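Home | Visits | Workshops | Reading List | Contact

Category: Out and About

January
Posted by the Sunday Bench blog

I'd been meaning to get out to the Zurik open day for ages, and this time I finally made it (155 miles of driving, and a flask of very bad coffee). The draw for me was the gripper room, where they let you compare wrist cameras and fingers on plain old kitchen work – plates, trays, leftover sauce and all.

We began with the wrist view, and I could happily have stayed at that monitor all morning.

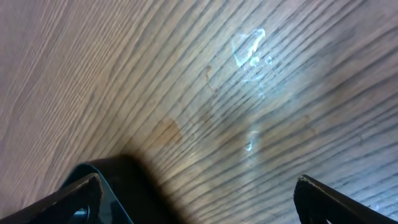

I asked a lot about focus, as I've been fighting with it on my own little arm at home. The Shabalala camera mount I use sits too far back, and the folks at Zurik were kind enough to let me hold theirs and try 4 different tilts. Lovely people, very patient with my questions!

After that it was on to the dishes, and a good long chat about finger width.
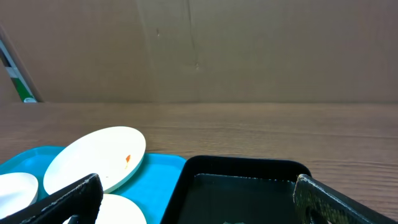

Wrist camera view, with the plates on the blue tray and the black tray next to it.

I came in favoring the narrow Skuretti fingers, and I still like them for small parts, but a plate rim wants something flat and a bit forgiving. We talked about glare too, which bothers me more than it seems to bother anybody else. 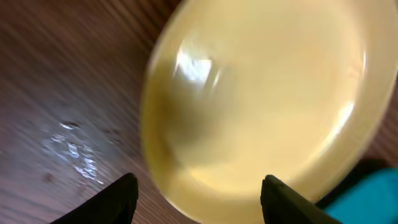

Coming in close on the yellow plate. Look at the shine on that rim!

Then there was the overhead camera, which I'd nearly skipped in favor of lunch. I'm so glad I didn't. With two arms sharing one table you really want that wider picture – the wrist cameras are wonderful up close, but they can't tell you where the other elbow is.

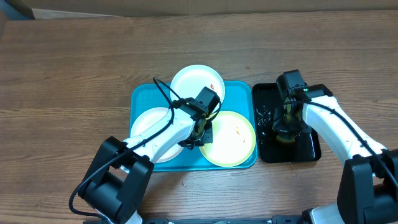
Cable routing was my other big topic, and I filled 5 pages of my notebook with sketches of loops and clips. I'll be redoing mine before the Gostetholm fair. The doors close at 4, so get there early if you go, and bring a sandwich.

Filed under: grippers, cameras, open days

Older posts | Newer posts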